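トップ > 掲示板 > サッカー > 移籍・補強の話題 > Kuboの移籍について

最終更新:2019年3月

ゴール裏34番
エルターの正GK、Kuboがジルラに行くという噂が出ています。イラリも狙っているそうです。皆さんはどう思いますか。私は残ってほしいですが、契約が今季までなので難しいと感じています。

marek_w
はじめて書きます。日本語は外国語なので、変な言い方があったら許してください。
私はこの噂を半分だけ信じます。ジルラには今、経験のあるキーパーが2人います。三人目のために移籍金を払うのは、クラブの計画として少し不自然です。イラリのほうが可能性が高いと考えます。

赤い手袋
いや、ジルラの2人のうち片方は夏に出ますよ。地元の新聞に書いてありました。イラリは金がないでしょう。平均観客数が2,002人のクラブが年俸を払えるとは思えない。

marek_w
赤い手袋さん、教えてくださってありがとうございます。その新聞は読んでいませんでした。
しかし、観客の数だけで判断することには賛成できません。イラリは11月に主力のフォワードを売りました。そのお金はまだ使われていないはずです。

ゴール裏34番
フォワードの金は練習場の芝に消えたと聞きましたけど……。

marek_w
それは知りませんでした。では、金額の話は取り下げます。
代わりに、プレーの内容について書かせてください。私はKubo選手の長所はセービングよりも、ボールを持ったときの落ち着きだと思っています。相手が近くに来ても、急いで蹴りません。イラリの監督は後ろから短いパスをつなぐサッカーをしますから、この点で合います。ジルラは長いボールが多いので、彼の良さが半分になる心配があります。
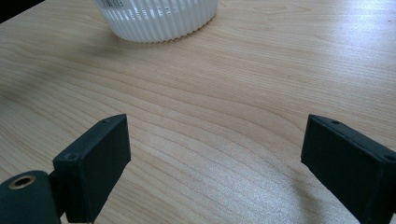 キーパーの立つ位置について、もう少し説明します。エルターの守備ラインは高いので、Kubo選手はいつもペナルティエリアの前のほうに出ています。これを批判する人が多いことも知っています。たとえば、木の机をピッチだと考えて、その上に白いプラスチックの容器を一つ置いてみてください。容器がキーパーです。机の端がゴールラインだとすると、容器を端から離すほど、後ろの木目が広く空きます。ここにロングボールを落とされると危険です。けれども前の味方との距離は短くなり、パスの受け手としては便利になります。私はこの危険を受け入れる価値があると考えています。

赤い手袋
理屈はわかる。でも前節の失点はまさにその後ろを越されたやつでしょう。あれで勝ち点2を落とした。価値があるとは言えない。

marek_w
はい、あの失点は彼の責任が大きいです。それは否定しません。ただ、センターバックがボールを持った相手に誰も寄せなかったことも原因だと思います。録画を二回見ましたが、蹴る人の前に誰もいませんでした。

Natsumi Ueda
横から失礼します。エルターのホームに通っている者です。
現地で見ていると、Kuboは味方にかなり声をかけています。前節のあの場面も「寄せろ」と叫んでいたのが聞こえました。テレビだと伝わらないですよね。私は彼を責める気になれません。

赤い手袋
声が出ていても下がる時間はあった。そこは譲れないなあ。後継のキーパーを今から試すべきだと思う。残り試合で若いほうを使ってほしい。

ゴール裏34番
それは反対です。まだ昇格の可能性があるのに、ここで正GKを替えるのは怖い。

marek_w
私もゴール裏34番さんと同じ意見です。若いキーパーは練習試合で一度だけ見ました。反応はとても速いですが、クロスに出るか出ないかの判断で迷っていました。昇格争いの中で、その迷いを直すのは本人にもつらいでしょう。

Natsumi Ueda
若い子はカップ戦で使えばいいのでは。あと移籍の話ですが、先週の公開練習でサインをもらったとき、本人は普段どおりでした。何も聞けませんでしたけど(笑)

赤い手袋
公開練習、何人来てました?

Natsumi Ueda
発表では1,000人だそうです。駐車場に入れなくて、駅から歩きました。

赤い手袋
練習にそれだけ来るのにイラリに行ったら、本人も寂しいだろうな。ジルラなら隣の県だし、こっちも見に行ける。

marek_w
赤い手袋さんは、もうお別れの準備をしているように読めます。私はまだ契約延長の希望を持っています。クラブから発表があったら、またここに書きます。「延長」と「更新」の使い分けがまだよくわかりませんので、間違っていたら直してください。

ゴール裏34番
どちらでも通じますよ。発表が出たら新しいスレッドを立てます。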